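Grisgate, April 4, 2025

Biltimo opens bookings for shared kitchens at Grisgate

Food start-up landlord Biltimo has opened bookings for its shared kitchens in Grisgate. Three units are available from September, each let by the half day on terms of two months or longer.

The rent covers water, power, waste collection and a shelf in the cold store. Tenants must hold their own food hygiene certificate and insurance.

"Small producers told us they could not commit to a full lease," said Nadège Pruvost, lettings manager at Biltimo. "Half days suit people who still have another job."

Two of the first tenants have signed: baker Henok Feyisa and the pickle maker Allell, run by Firouzeh Shokri.

Applications go to Brayden Dhillon at the Biltimo office in Grisgate. Viewings are by appointment.

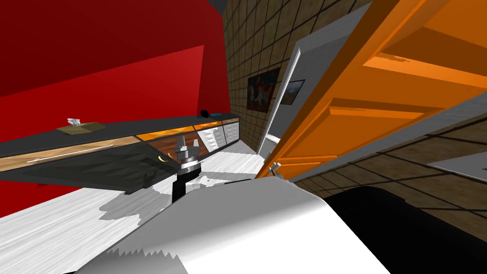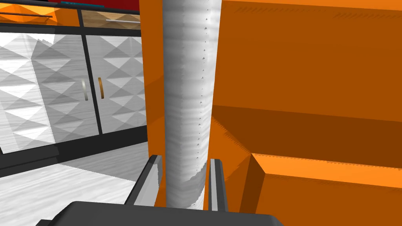
Computer-generated visuals. First picture: dark countertop with a light wooden edge and red cabinets.

ENDS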